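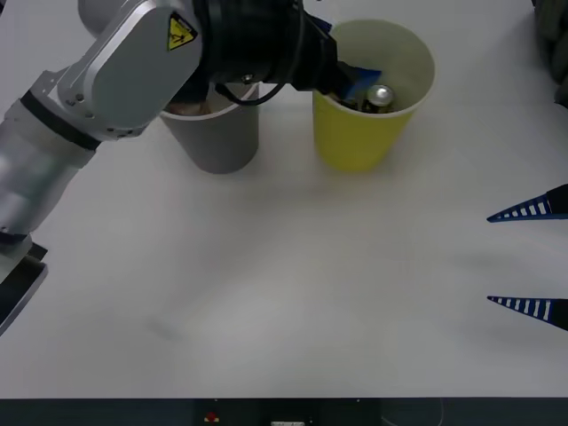

Yellow cup, two grey ones. White table at Tilari.

Tape measures. That's the whole business at Tilari, a repair bench on Bošković Street, and the owner talks fast. "People toss a good tape over a bent hook. Hook's two rivets!" Most of the work is 100-foot reels from survey crews, plus the odd pocket tape. The current one on the bench, a Drundiler, came in with a blade that wouldn't lock. Spring was fine. Grit in the brake.

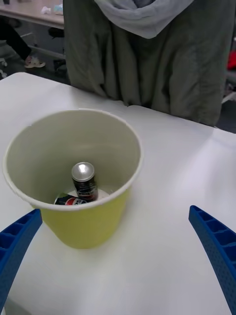
Inside measurments are where folks go wrong, the owner says. "They bend the blade in the corner and guess." Better to butt the case against the far side and add the case length, which is stamped on the bottom. Works for a cabinet or a window. Round things are worse, say a paper cup like the yellow one with the two cans down in it, where the wall slopes and there's no flat spot for a case. "Depth rod. Don't fight it."

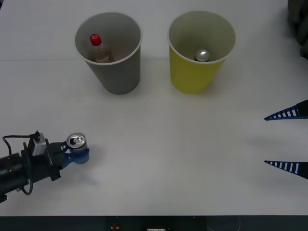 Next, the loose hook. It's supposed to move, by the thickness of the hook itself, so pushing and pulling both read true. Customers glue it. Every February, after the holiday projects, a pile of glued ones. To check a tape the owner likes any straight line you can mark off twice, and a seam like the faint one running across the white tabletop would do. Start at the 1 inch mark, read, subtract, then do it off the hook. "If they dont match, bring it in." Price for a new hook is 40 on the big Grillia reels, less on the small ones.

Recent
Chalk line won't rewind
Grillia reel, 1000 feet: long-term notes
Folding rules, still worth it?
Reader mail no. 684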